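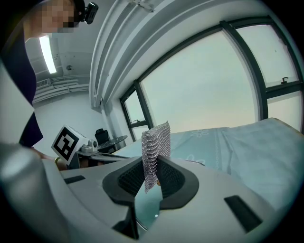 How long does an open day last? At Plenesum it ran from ten until the last visitor got bored, and in November 2019 that took until after dark.

I went because my sister was supposed to go and had a cold. She works for Kobori, which makes bed rails, and her boss wanted somebody to look at what Plenesum was doing with hospital rooms. I drive a delivery van. She told me to wear her badge, take the brochures and keep quiet.

The building was on the Bellier road, past the tire place. A woman at the desk gave me a visitor number, 1,762, on a sticker. I asked if that many people had come. She said the numbers started at 1,700 because it looked better.

They took us upstairs in groups. Our guide was a tall man with a sore throat who drank tea the whole time. He said the hands we were about to see learned from people. A person held the gripper and did the job, over and over, and later a machine would try to do it the same way.

"How many times over?" a man behind me asked.

"For this one, 100 before lunch," the guide said.

The job was picking up a scrubber, the metal kind you use on a burned pot. The gripper closed on it, lifted it, held it up, and put it down again. Then it did that again. I watched longer than I meant to. The mesh got squeezed a little differently each time, and I found I had opinions about it. I liked the ones where it stood up straight.

"Why a scrubber?" I said. My sister had told me not to ask anything.

"Because it's never the same shape twice," the guide said. "A cup is easy. A cup just sits there being a cup."

He asked if I wanted a turn. I looked at the badge, and he looked at the badge, and then he handed me a gripper. It was heavier than my scanner at work. I missed the first time. The second time I had it, but I squeezed like I was afraid of it, and he told me to relax my thumb.

On the third try it came up clean. I stood there holding a pot scrubber in the air and felt pretty good.

"Does it keep that?" I asked. "What I just did?"

"It keeps all of it," he said. "The bad ones too."

The next group was already in the hall. Downstairs a company called Corari had a table with free pens – good ones, with a cap – and I took 2, one for me and one for my sister.

I called her from the van. She wanted to know about prices and delivery dates and whether the rails came up. I said nobody had mentioned rails.

"So what did you do all day?" she said.

I told her about the thumb. She was quiet for a while, and then she blew her nose and asked if I had at least gotten the brochures. They were still on the desk upstairs, so I turned the van around.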